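Ticket 1017: Materials catalog stops loading partway through
Product: Fleltard (desktop)
Opened by: Amândio Esteves, Bilia
Handled by: Ilídio Torres
Opened: 2026-04-19
Status: Resolved

Amândio Esteves wrote:
Hi there! First of all, we love the new catalog view. The big swatches are a huge step up and our clients keep asking to scroll through them. But since the update, the catalog gets to entry 392 and stops. The bar stays where it is, the fan on the PC gets loud, and after a while I get "Catalog could not be read (code 70)". Search still works for anything before that entry. Anything after it might as well not exist, and sadly that includes all of our stone and most of the metal.

What I've done so far:
Restarted the program and the PC.
Signed out and back in.
Switched from the Ronden library to our own one, which is called Baptista. Ronden loads fine, all the way to the end. Baptista is the one that stops.

Ilídio Torres wrote:
Hi Amândio, thanks for such a clear report, and I'm so glad the swatches are going over well! Code 70 means the catalog hit an entry it couldn't parse. Your test with Ronden helps a lot, because it tells me the program itself is fine and we should look inside Baptista. Could you go to Library > Tools > Check entries and paste what comes up? Please don't press Repair yet.

Amândio Esteves wrote:
Sure. It came back quickly:

Checking Baptista...
Entry 392: name field contains line break
Entry 392: thumbnail OK
Check stopped

So it's the gray stone group. I remember pasting those names in from a supplier's spreadsheet — that could well be it.

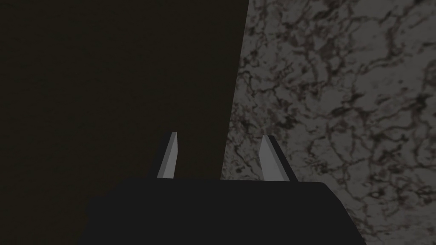 Gray marbled surface to the right, dark to the left.

Ilídio Torres wrote:
Got it, and yes, spreadsheets are a classic source of this. A line break in a cell comes along with the paste, and the old catalog view simply ignored it. The new one reads names line by line, so it thinks a second entry has begun and then can't find its price.

Please try this:
1. Close any open project.
2. Make a copy of the Baptista folder and put it on your desktop.
3. Open Library > Edit as list and go to entry 392.
4. Click into the name, delete everything, and type it again by hand.
5. Save, then run Check entries once more.

Amândio Esteves wrote:
Progress! The check went past 392 and found seven more with the same message, all pasted the same afternoon. I retyped every one of them. Now it says "Check complete" and the stone group loads. The purple finishes are back too, and so are the steel profiles.
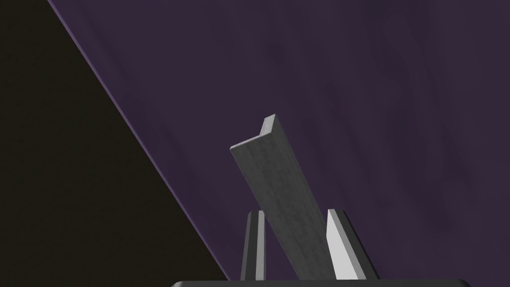 Will retyping a name break the projects that already use that material?
Existing projects are safe, as each one looks up its materials by the internal ID and picks up the new name the next time you open it.

Amândio Esteves wrote:
Perfect, I opened two old kitchens and the names had updated in both. Prices are right as well. One small wish: it would be great if the error gave the entry number!

Ilídio Torres wrote:
Great idea, I've passed it on as a feature request. Until then, Check entries is the quickest way to find the culprit. If you paste from a spreadsheet again, use Paste as plain text — it strips line breaks out of the name field. You can delete the copy on your desktop once you've worked with the catalog for a few days. Closing this one, but reply here any time and it will reopen.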